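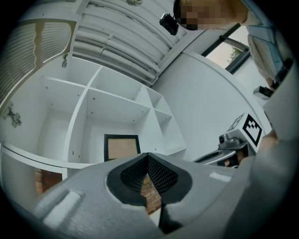
White open shelving unit.

Home antibody test says my "immunity score" is low — is this worth anything?

Sarla Rastogi

My sister-in-law bought me a Votier kit, the finger-prick sort where you fill a tiny tube with blood and post it off. I wasn't keen but it was already paid for. Results came back in October through the Wirkska app and I've been given an "immunity score" of 14, which is shown in orange with a downward arrow. Under it is a paragraph telling me my protection against COVID "may be fading" and that I might like to retest every two months. There is a button to set up the retests. There is also a button for a supplement.

I've had my jabs and I've had the virus twice that I know of, the last time in spring. I'm not in any at-risk group. What I can't find anywhere is what 14 is out of, or what units it's in, or who decided that orange starts where it does. I wrote to their help desk and got a reply saying the score is "calculated from your antibody profile using our own method". Well, yes.

I'm not asking whether antibodies are real. I did A-level biology, a long time ago, and I follow the general idea. I want to know if a single number like this tells an ordinary person anything they could act on, or if I'm right to be suspicious of a firm that measures the problem and sells the cure on the same screen. My GP receptionist said they don't look at private results of this kind.

Hurken

I did one of these and mine was high and I caught it five days later so make of that what you will. Felt rotten for a week. Bin it.

Vira Lytvynenko

I worked in a hospital blood lab before I retired (chemistry mostly, some serology), so take this as an opinion from the bench and not as medical advice.

Your suspicion is fair. An antibody test of this type measures how much of a certain antibody is in a sample on the day it was taken. That can be done well, even from a finger-prick, if the tube was filled properly and didn't sit in a hot post box. I have no idea how good Votier's lab is and I notice they don't say. Look on the leaflet for the name of the assay and the units. If it gives neither, you can't compare your result with anybody else's, or even with your own next one if they change the method in the meantime.

The second problem is what the number means once you have it. Antibodies in the blood go up after a jab or an infection and then drop. They are supposed to. The body keeps memory cells which can make more when they're needed, and T cells which do a different job altogether, and a kit like yours doesn't look at either. So a falling number, in someone healthy a few months after an infection, is what I'd expect to see. Calling it "fading protection" is a big jump from there.
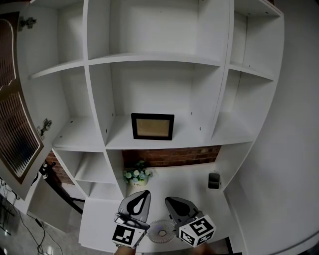 There is a link between antibody levels and the chance of catching the virus when you look at large groups of people. I don't want to pretend otherwise. But it's a slope, with a lot of scatter, and it shifts as the virus changes. I've never seen a cut-off for a single healthy person that I'd trust, and certainly not one with a colour attached. Hurken's story above doesn't prove the test is useless, by the way. One person getting ill with a high result is well within what you'd expect.

On the retests: ask yourself what you'd do differently if the next one said 7. If you aren't offered another jab on the strength of it, and you wouldn't be, then you have paid to be a bit more worried. The supplement I won't comment on beyond saying I'd want to see the trial, a proper one, with a comparison group, and not a chart on their website with no scale up the side.

Where antibody tests do earn their keep is in population surveys and in some patients with weak immune systems, and there it's a hospital team ordering the test and reading the result alongside everything else. If you were on treatment that affects your immune system I'd say ring your specialist nurse. From what you've written that isn't you.

Sarla Rastogi

Thank you Vira, that's clearer than anything in the app. I've been through the leaflet again with my glasses on and there are no units. It says "laboratory grade analysis" and gives a PO box. I've turned off the retest reminder — it took three screens — and asked them for the name of the assay. Will post if they answer.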